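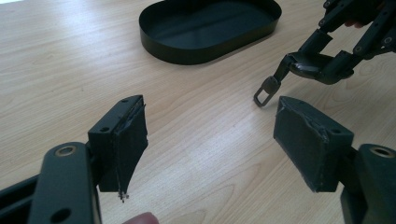
Wood grain, up close.

April 3, 2020

I have been meaning to write about my grandmother's letters for ages, and this week I finally pulled the box down from the closet and got started. There are over 400 of them (my aunt counted years ago and wrote the number on the lid), nearly all sent from Narnelwood to her sister in Trarkgate, and nearly all of them, I'm sorry to say, about the weather.

I don't mind one bit! She could get a page and a half out of a late frost. She'd start with what the sky looked like when she let the dog out, move on to what the neighbors thought it meant, and then wander off into a long story about a coat she had lent to somebody and never got back. That coat comes up in at least three different letters. I still don't know who had it.

My plan was to type up a few each evening after supper. Well, I'm slow. Her handwriting leans so far over that every "l" looks like a "t," and she wrote in the margins once she ran out of page, so you have to keep turning the thing in your hands. I did seven on Monday and then none at all until last night, when I sat up far too late with the ones from the summer they painted the porch.

My friend Mererid Watkins, who did this for her own family, told me to keep the spelling exactly as it is, and I've decided she's right. Grandma spelled "raspberry" without the p her whole life and it would feel rude to fix it now.
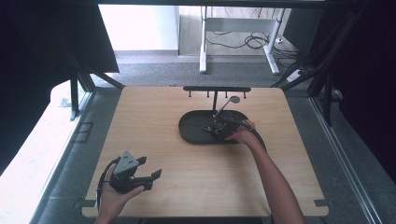

The table, with the black tray and rack.

Peiyu Kong wrote to ask if I'd share some of the recipes. There are only two so far, both for pickles, and one of them stops halfway through when the mailman turns up at the gate. She never did go back and finish it. If any of my cousins have the rest, please send it along, and if you have any of the letters from the Skurnudbridge years I would dearly love to borrow those too. I think there's a whole bundle missing between the new stove and Uncle Walt's wedding.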